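Bimanual box packing: is it the second arm or just more data?
Robot Learning Talk > Manipulation > Methods

clirard_fan
Posted 9:14 am

Has anyone else read the Girnetham write-up on "hold and place"? Short version: they train one policy for two arms, where one arm carries the part and the other keeps the container from sliding. The claim is that a policy trained on 100 demos with the bracing arm beats a single-arm policy trained on the same number. 58 successes out of 100 test runs with bracing, 36 without. I like the idea but I'm not sold that the bracing is doing the work. Two arms means twice the joint readings going into the network, and it means whoever is driving has to slow down. Slower demos are usually cleaner demos.

hginting
Posted 9:31 am

Hakim Ginting here, I'm one of the people on it, so take my opinion with the usual salt. Your slow-driver point is fair and we argued over it for most of October. We did go back and look at demo length. The two-arm demos are longer, yes, but most of the extra time is at the start, when the second arm is getting into position. The insertion part is close to the same in both sets.

What I don't have is a good answer for the joint readings. We should have run a version where the second arm is present and parked, with its readings still fed in. Didn't do it. Ran out of arm time.

pasaribu_bench
Posted 9:50 am

That parked-arm run is the whole experiment though! Without it you've got two setups that differ in three or four ways and one number for each. I'm not trying to be a jerk about it, I've published worse, but I'd want to see it before I rebuilt my cell around a second arm.

Also, how are you scoring? If the box ends up sitting crooked on the tray, does that count?

hginting
Posted 10:02 am

Crooked doesn't count. It has to sit flat with both grippers open and clear of it. If the tray gets pushed off its starting spot but the box still ends up flat, that counts, and I know some people hate that.

tamon_dave
Posted 10:20 am

I'm some people :) A tray that wanders across the table is a failure in any real cell, because the next station has no idea where it went. If you scored tray motion too I bet your gap gets bigger, so you're kind of underselling it.

We tried something like this on our Tamon setup last spring and got the opposite result, for what it's worth. The second arm bumped the tray more than it helped. Our policy would come in with the fingertips a little high, miss the rim, then shove. We gave up after 5 training runs and clamped the tray to the table. A clamp costs nothing and never needs retraining!

clirard_fan
Posted 10:33 am

Ha, the clamp is undefeated. But then you're stuck with one tray in one place, and I thought getting away from fixtures was the point of learning the thing in the first place?

tamon_dave
Posted 10:41 am

Depends on who's paying. In my shop the tray never changes.

syahrul_s
Posted 11:15 am

Hi all, Syahrul Santoso, I did most of the driving for the demos. Dave, the coming-in-high thing is familiar. Our early demos had it too, and I think it was my fault – I was watching the box and letting the other hand do whatever it wanted. What helped was changing the order. I bring the bracing arm in first, with the fingers closed, touch the end of the tray, and only then start moving the box. The policy picked up that order pretty fast.

Closed fingers matter more than I expected. With them open I kept trying to pinch the rim, and a pinch that's a bit off drags the tray sideways. A closed tip resting on the end is a lot more forgiving.

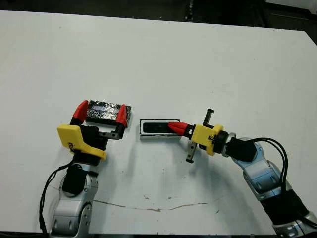
Does the bracing arm need its own demos, recorded separately from the carrying arm?
Record both arms together in the same demo, so the policy learns when one should wait for the other.

pasaribu_bench
Posted 11:38 am

OK, the closed-finger detail is useful and it isn't in the write-up anywhere. Please put it in. Half the time I fail to reproduce something it's a habit of the driver that never made it onto paper.

Still want the parked-arm run.

hginting
Posted 11:52 am

Yeah, you'll get it. Same 100 demos per condition, same scoring, and I'll log tray motion as a separate column so Dave can have his number. We've got the arms free again after the Clirard people finish their block.

tamon_dave
Posted 12:07 pm

Put me down for a clamp condition too. I'm serious – single arm, tray clamped, same demo count. If bracing can get close to that I'll pull my clamps off and try it again with the closed fingers.

syahrul_s
Posted 12:16 pm

Fine by me, but somebody else is driving the single-arm set this time. My wrists are done.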